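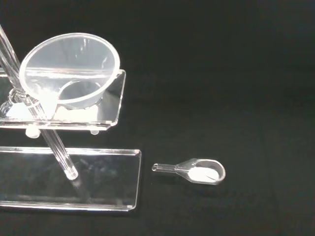
Clear funnel on its clear stand, Firero open day

Posted August 26, 2021 on Grokivia, under Days Out

I've been wanting to get inside the Firero teaching labs ever since I found out they do an open day, and this summer I finally got my act together and signed up. I'd missed the sign-up in July the first time I looked (the page said full, then a week later it didn't), so if you're hoping to go next year, keep checking back!

Getting there was easy enough. I took the number 24 bus to Mạc Street and walked the rest, past the print shop and up that hill that's steeper than it looks on the map. The front door is on the side of the building. I went to the actual front first, like everybody else, and there was a little crowd of us trying a locked door and being polite about it.

Once you're in, you get a sticker and a folded map with four rooms on it. They let you wander in any order, which I loved. I did the glass washing room first (so much steam, and a rack of brushes in sizes I didn't know brushes came in), then the balance room, where you're asked not to lean on anything, then coffee, then the separation bench, where I ended up staying so long that I had to rush the last room.

So, the separation bench. I'm a sucker for clear things on dark cloth. It's the jewelry store trick, and it works just as well on lab gear. A clear funnel on a clear stand over black fabric is pretty much all edges, with a bright line wherever the plastic ends and a milky glow where the layers stack up. I walked around the table a few times just watching the highlights slide along the rim, and I wasn't the only one doing it.

The gear is for running columns, meaning you trickle a liquid down through a packed tube and collect what comes out at the bottom. I did a little of this in college, very badly, with a tube clamped to a metal pole that I was always afraid would swing around and hit somebody. I would have given a lot for one of these racks!

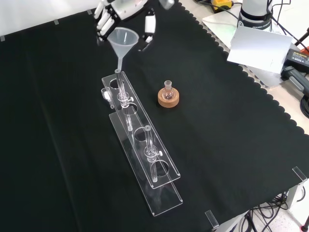 4 min read

The rack is a long see-through thing with two plates, the top one with four round holes in it, and the tubes stand up through the holes. Each of the tubes I saw in it had a glass stopcock with a white knob sticking out to the side, right where your fingers want to go. The funnel sits on top with its stem down in the tube. It's such a plain arrangement, and I could happily look at it all day.

My favorite piece was the little round-bottom flask in its cork ring. I'd forgotten all about cork rings! A round flask can't stand up on its own, so you give it a ring to sit in, and the cork is this warm tan color that looks almost homey next to all that glass. I asked whether you could buy just the ring, and yes, you can, and I've now ordered one for a vase at home that has never once stood straight.

There was a handout on the side with the steps for setting up a column, and I'm copying down the part I found useful in case anybody else is rusty. Close the stopcock before you pour anything. Put your flask underneath before you open it (you'd think that would be obvious, and yet, college). Add the solvent slowly, down the side of the tube, and don't let the top of the packing run dry. The handout used 200 mL as its practice amount, with plain water, and said to do it over and over until it gets boring.

I got down to table level for a while to look at the stands by themselves. The polish on the edges is what does it. There was one with a thin orangey line running along an inside edge, like a bit of copper had gotten in there, and I only caught it from low down. Close up you also find tiny specks and scratches on the base plate, which made me like it more. 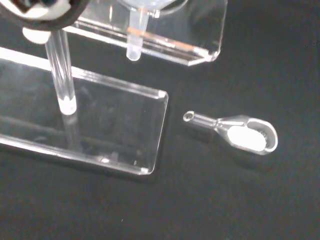 Coffee, parking and other practical stuff

The coffee is at Cinel, the café on the ground floor, and your sticker gets you a drink and a pastry for $4. Get the almond one. The line was long right after the doors opened and much shorter an hour later.

There's a parking lot, but it was full by the time my bus went by, so take the bus if you can. Wear closed shoes, they do check. Bags go in the lockers by the stairs and you'll need a quarter, which you get back.

I'd do the balance room last next time and go straight to the separation bench, early, with more time to stand there. Sign-up for next year goes on the same page as before, and I'll add a note on here when I see it open.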